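Facilities and Pantry Support
Ticket log: snack packs, peg display, Ultholm staff pantry

Status: Closed
Priority: 4
Opened: 23 April 2022
Site: Ultholm, second floor
Stock supplier: Drisavia
Display supplier: Kashindye

Reported issue

The pantry desk at Ultholm reports that single-serve snack packs are falling from the peg display beside the serving table. The problem is limited to one product line, a red and white pack with Chinese labeling. Other hanging goods on the same display are not affected. The desk also reports that packs are being returned to the display upside down, and that the shelf label cannot be matched to the product by staff who do not read Chinese.

Item identification

The desk was asked to confirm the product before any change was made to the display. The pack is glossy plastic film, mainly red, with a white band carrying the product name in large black Chinese characters and an oval logo with a red ring. A strip along the border reads 一年卖出10亿袋, a sales claim of one billion bags a year. This line is advertising text and must not be entered in the product name field. The same applies to the wording that ends in 40年 (40 years). A small round hanging hole is punched through the red border strip. 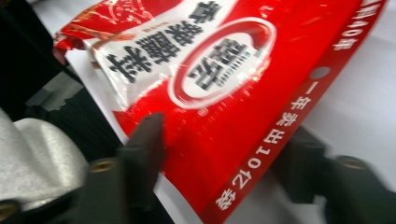

Findings

1. The hanging hole is small. The pegs supplied by Kashindye have a raised tip, and the film has to be forced over it. Packs that are not pushed fully past the tip slide off when a neighboring pack is removed.

2. The pegs on the affected row were loaded with 6 packs each. The display instructions allow 5.

3. The shelf label had been copied from the sales claim on the pack. This accounts for the failed match in the Drorkari stock system, where the item is listed under its product name only.

4. No fault was found with the packs as delivered. A claim against Drisavia is not justified.

Action taken

The affected row was cleared and the raised-tip pegs were removed. Straight pegs from site stores were fitted in their place. The row was reloaded with 5 packs to a peg. The shelf label was replaced with one showing the characters from the white band, together with the Drorkari item code.

The pantry desk asked whether the packs could be laid flat on the serving table instead of hung. Support has no objection in principle, but the table is reserved for sorting deliveries and should be kept clear of stock between deliveries. The surface is plain and pale, and open packs or spilled contents should be easy to see during the daily check. Labels and tape are not to be applied to it.
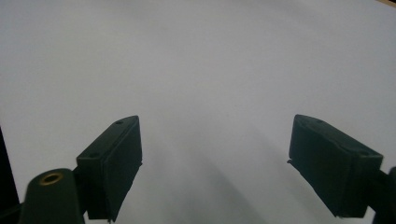
Follow-up from site

The desk reports that no packs have fallen since the pegs were changed. Two packs were found hung by a tear in the film, with the punched hole unused. Both were withdrawn. Staff have been reminded to hang packs by the hole and to withdraw any pack with torn film.

The desk further asked whether a lower reorder level could be set. The current level in Drorkari is 1,000 packs across all sites and is managed centrally. Requests to change it should be submitted on the stock form and will be reviewed in May. This ticket does not cover reorder levels.

Outstanding

Kashindye has been asked to supply straight pegs as standard on future displays. A reply is awaited. The removed pegs are being held in site stores, second shelf, and should not be refitted.

Resolution code: Display hardware replaced, label corrected
Linked tickets: None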